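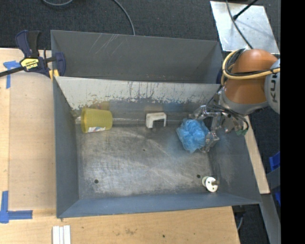 Reviews > Hardware > Grippers

2019-02-04
By Zsófia Kocsis

News Reviews Features Back issues Subscribe

Four grippers, one bin

Zorkthorpe in February. Bad coffee, good heating. I was there to watch four grippers fight over the same metal bin, and the bin mostly won.

The setup is simple. One arm, one bin with sloped sides, a pile of cheap household stuff. Arm picks a thing up, puts it down again, picks the next. Every attempt gets logged. 2,808 attempts by the time I got my hands on the spreadsheet, split evenly, so 702 per gripper. Same camera for all of them, same controller, same lights.

The contenders: a suction cup, a soft three-finger hand, a stock parallel jaw, and the Liapis, a metal two-finger job with swappable tips that the shop has been fiddling with since August.

Suction first. Fast. Lovely on boxes. Then somebody drops in a mesh bath sponge and it's over, there's nothing to seal against. It hissed at that sponge for a whole afternoon. They gave it a bigger cup. More hissing.

Soft hand did better than I expected. It'll squash itself round almost anything and it doesn't care much if the camera is a bit off. Trouble is the walls. Things slide down the slope and settle along the bottom edge, and the soft fingers are fat. They ride up the metal and close on air. Yellow plastic cup lying on its side against the wall? Forget it. In the open, every time.

So, the metal fingers. The stock jaw is strong and dumb. It got the cup, then crushed a cup. It got the little white arch piece when it came in straight across the top and knocked it flat when it didn't. Small round parts it chased across the floor like a cat.

The Liapis is the one people crowded round to watch. Thin tips, so it can get down by the wall. On the blue sponge it just goes in and grabs a fistful of mesh, no finesse at all, and up it comes. My favorite pick of the day. The spool was harder. Low and round, wants to roll, and if the approach is tilted even slightly the tip lands on top of it. The shop's fix is to slow the last bit of the descent, wich costs time but saved them a lot of reruns.

Tip changes are the sore point. 52 seconds with the right hex key, and the right hex key is never on the bench. I timed it twice.

A word on the software. They run Cluster for the grasp planning and Brollness for logging. Cluster likes to pick the easiest object first, sensible, but it leaves all the nasty ones for the end, so the last few picks of any run are slow and ugly. Turn that setting off if you are comparing hardware. They didn't for the first 20 runs and had to throw those out.

Cabling matters more than I'd have guessed. A loose loop on the arm is fine until the wrist turns all the way over, then it tugs. Two of the stops I saw were cable stops. Tie it down, leave slack at the joint, check it at lunch.

Which would I buy? For boxes, suction, no question. For a mixed bin with walls I'd take the Liapis and a drawer full of spare hex keys. The soft hand I'd want to see again with thiner fingers, and the maker says a slim set is coming. I've asked for a pair.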